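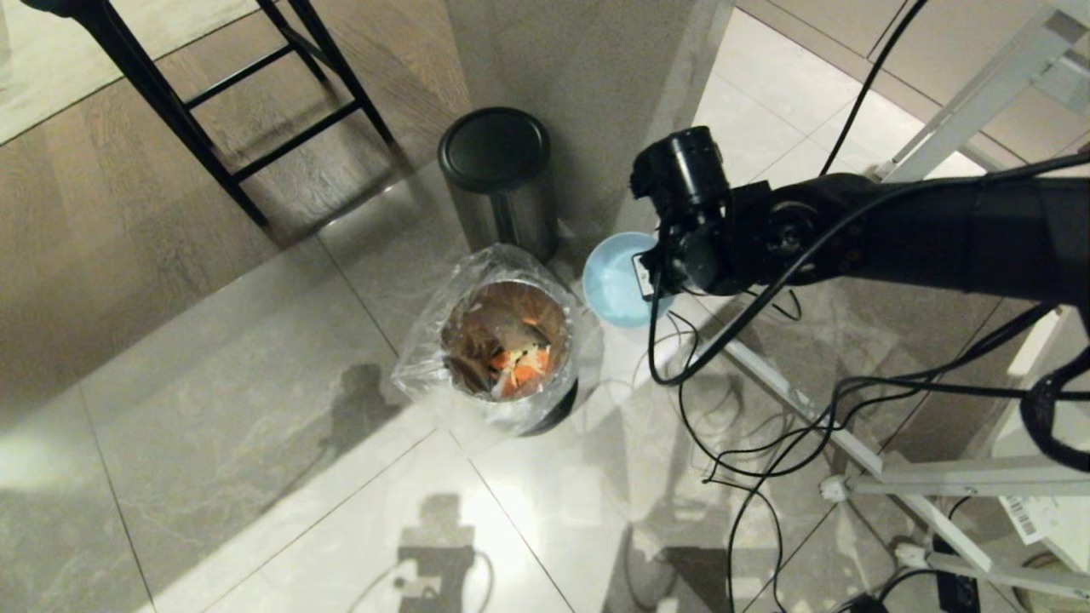
The arm over the blue bowl, with both bins to its left and the stand on the right.

Build the robot where the mess is

By Alcides Damasceno

I want to make a case for kitchens. Also for shared workshops with a sink in the corner, for hallways, for any room that people use for something other than robots. If you are building an arm at home, set it up there, on the floor if you have to, and do it much earlier than you think you should.

My own project is called Ilaldale, a name my niece gave it and which I have stopped trying to improve. The job I want it to do is small: sort kitchen scraps. Peelings go one way, paper goes another. I spent the first winter on a workbench at Rummont, the shared shop where I rent a shelf, and I loved it. The bench was flat, the light was even, and I had foam blocks in three colors that I moved back and forth until the arm could do it with my back turned. I logged 1,231 good grabs on those blocks and I was so proud of that number that I wrote it on the whiteboard.

Then I tried a carrot peel. What a wonderful, awful thing a carrot peel is! It curls, it sticks to its neighbor, it has no top and no bottom, and it lies flat against a plastic liner as if it had been painted on. My first 275 tries on real scraps gave me fewer clean pickups than one good evening with foam. I had to go back and rethink how the gripper comes down, how hard it closes, and whether closing hard was even the right idea. (For peels, it mostly isn't. A slow, soft close with a little drag toward you does far better.)

I learned more in that stretch than in the whole winter before it, and I'd like other home builders to get there faster than I did.

There is a fair argument on the other side, and my friends at the shop make it well. Control what you can, they say. Change one thing at a time. If the lighting moves and the floor shines and the bag crumples differently after every change of liner, how will you ever know which fix worked? They're right that it is harder. I keep a notebook for exactly this, and on bad nights I still go back to a foam block to check that the wrist is doing what I told it to. A bench is a great place to find out whether a bolt is loose. I just don't think it's a good place to live.

Take bin liners. A clear bag is hard for a camera, with all those folds and bright spots, and the edges spread out over the rim and onto the tile. On the bench I used a bare plastic tub and never gave liners a thought. Or take a steel can with a shiny lid, the most ordinary object in any kitchen, and a mirror as far as the software is concerned. Or shadows! The arm throws one, the stand throws one, you throw one when you lean in to look. For a while my code was very sure that a shadow was a piece of cardboard, and it went after it with real commitment.

And then the cables. I have views on cables. Every tidy build photo I have ever admired shows them tied down and tucked away, and mine will look like that someday. While I'm still changing things every evening I leave slack in the loops, more than looks decent, and the arm gets its full reach without tugging at a plug. Tripathi, the older of the two control boards I've used, lost a connector to a neat cable tie. Setard, the one I run now, has had no such trouble.

People ask about cost, so: I have put 938 dollars into the arm, spread over a long time, and a good part of that was gear I bought twice. You could spend 3,000 and have something smoother. I'm not sure you would have more fun, and you'd be more nervous about coffee grounds.

What I like most, though, is the company. At the shop only the robot people stop to look. In a kitchen, everyone has an opinion about how to pick up a peel, and a lot of those opinions are good. The drag-toward-you trick came from my aunt, who has been clearing cutting boards for sixty years and showed me with the side of her hand. I had it in code by midnight.

I'm planning to try onion skins in August. They weigh nothing and they float off if you breathe near them, and I can't wait.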